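# Two grippers, one old PC

2023-09-13

I've been wanting to write this up since May, when the second gripper turned up at the workshop and I stopped being able to talk about anything else. Sorry to everyone who has had lunch with me.

The job is taking desktop computers apart with a robot arm. We call the project Bivano. The arm does the lifting and pulling, a person still does most of the screws, and I get to choose what goes on the end of the arm (the best bit, as far as I'm concerned). For the past few months that has meant two options: the Robotiq, and a narrower gripper from a small firm called Naltusura that I'd never heard of until they sent us one to try.

I'll start with the Naltusura because I expected it to win. It's light, the fingers are slim, and it gets down between cables in a way that made me laugh out loud the first time. Picking a memory stick off the fixture plate with it is lovely. Our controller talked to it on the first afternoon too, and I'd set aside a week for that!

Then I tried it on drives. A hard disk in its plastic caddy is a smooth lump with a fair bit of weight to it, and the cage holds on until you've got the latches free. The slim fingers bent. Only a little, but enough that the drive tipped on the way out and jammed against the side of the bay. I added rubber pads, which helped, and then thicker rubber pads, which didn't, as by then the fingers were too fat for the gap I'd liked them for.

The Robotiq is chunkier and you have to plan your way in. I moved the case along the bench over and over before I found a spot where the arm could reach the bay without folding its wrist into something silly. But once it has hold of a caddy, it has hold of it.

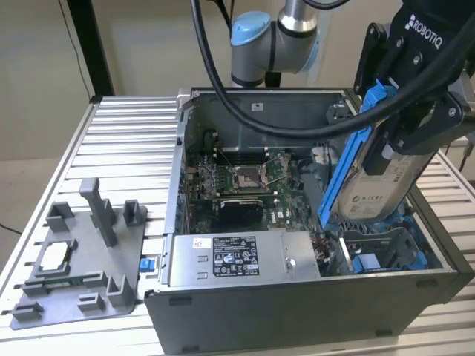 Does the bigger gripper make the small jobs impossible? It makes them slower, and a few need different fingertips, but most can still be done.

The fingertips are where I've spent my evenings. I printed 16 sets, and a good half went in the bin. The pair I've kept are plain flat ones with a shallow groove near the end, so the edge of a caddy sits in the groove and can't twist. I tried a clever curved shape first and was very proud of it, and it was useless.

Cameras next. We had one up on a stand looking down at the case and one on the wrist, and I went back and forth on which to trust. The wrist camera sees beautifully until the gripper is close, and then it mostly sees gripper. The one on the stand never gets the fine detail but it doesn't lose the plot either. At the moment I find the case with the stand camera, find the part with the wrist camera, and do the last little move on force alone, creeping down until the arm feels something push back. It's a very satisfying thing to watch.

I logged 907 grasps across both grippers. The logs are a mess, with half of my file names reading "test again", so I'm not going to post a table until I've tidied them. The feeling I'm left with is that I want both: Naltusura for memory and loose bits, Robotiq for drives and anything with a grip of its own. A tool changer would sort that, and I've been eyeing one from Botha, but it costs over 4,000 and I haven't found the courage to ask yet.

Next on my list is the power supply, which is heavy and awkward and has a whole bunch of wires attached to it. I've got an idea involving a hook.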